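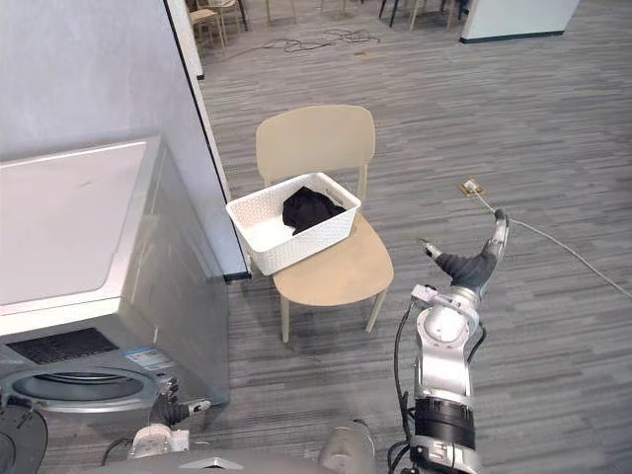 The State Board of Pharmacy has opened its comment period on the draft rule that would let pharmacists renew prescriptions for emergency asthma inhalers without a call to the prescriber, and I am starting this thread so that members have one place to work out what they wish to submit. The draft allows two renewals per patient per year. It also requires that each patient be offered a seat and a short counseling session before the inhaler is handed over. A chair like the beige one shown, with a wide back and a rounded seat, would meet the seating language in section four as I read it, and so would nearly anything else a store already owns. The counseling language is a harder matter. Written comments close at the end of September, at 5 p.m. Please keep replies on the text of the rule.
Posted by S_Llewellyn, Moderator

Reply from zkaram
Thank you for opening this. I manage the pharmacy at Watkins on the east side and I support the draft as written. We turn patients away every weekend with an expired prescription and an empty inhaler. Their doctor's office is closed and their choices are urgent care or waiting. Under the current rule I may give a 72-hour supply of most maintenance drugs, but an inhaler cannot be divided, and the Board has never said in writing whether a full canister is allowed. Some stores dispense it and some do not. The draft would settle that question.

Reply from A.Wogan
I must disagree with Mr. Karam, at least in part. I practiced family medicine for 19 years and I have no objection to a pharmacist helping a patient in distress. My objection is to the second renewal. A patient who has gone through two rescue inhalers without seeing anyone is a patient whose asthma is not under control. The rule should permit one renewal and then require a visit. I would also ask that notice go to the prescriber within one business day. The draft says "in a reasonable time," and that phrase will be read differently in every store.

Reply from zkaram
One business day is fair and I would sign a comment that said so. On the second renewal I hold my position. Many of our patients do not have a regular doctor to visit. The wait for a new patient appointment at the Odow clinic is longer than one canister will last a person in bad air season. Refusing the second renewal does not produce the appointment.

Reply from A.Wogan
It does not, but approving it may hide the need for one. I would accept a second renewal if the pharmacist were required to make a referral and record it.

Reply from siuming_y
May I raise the cost of the record keeping? The fiscal note attached to the draft puts the one-time software change at $2,000 per store. For a chain this is a small sum. I own a single store in Draltar and we filled 560 inhaler prescriptions last year, most of them routine. Our vendor is Tekbridge, and they have told me they will not build the new form until the rule is final. If the rule takes effect on the day it is adopted, as section nine says, we will be out of compliance through no fault of our own. I am asking for a 90-day delay or permission to use a paper log.

Reply from S_Llewellyn, Moderator
The paper log is allowed under the general records rule, provided it is kept on site and can be produced on request. I would still suggest that Ms. Yang ask for it to be stated in section nine. Inspectors do not always read the two rules together.

Reply from siuming_y
Thank you, I will do so. Our last inspector did not accept a paper log for a different program and it took four months to clear the finding.

Reply from T_Edwards
I am a parent and not a pharmacist, so please excuse me if this is covered elsewhere. Does the draft apply to children? My daughter's school requires a second inhaler to be kept in the nurse's office, and each September we have trouble getting it renewed in time.

Reply from zkaram
It applies to patients 12 and older. Younger children would still need a new prescription.

Reply from T_Edwards
She is nine. I would like to know the reason for the cutoff.

Reply from A.Wogan
Dosing and technique in young children should be checked by a clinician, and on this point I believe the Board has it right. A school inhaler is a different case, however, when the home prescription is current. Mr. Edwards should submit a comment. The Board receives very few from parents.

Reply from T_Edwards
I will. Is a letter acceptable, or must it go through the website?

Reply from S_Llewellyn, Moderator
Either is accepted. A letter must be received, not postmarked, by the deadline. Please put the rule title on the first page. I will post a draft of the joint comment on prescriber notice for those who wish to sign it - Mr. Karam and Dr. Wogan, kindly send me your wording by private message. The second renewal will be left out of the joint comment, and members may address it in their own.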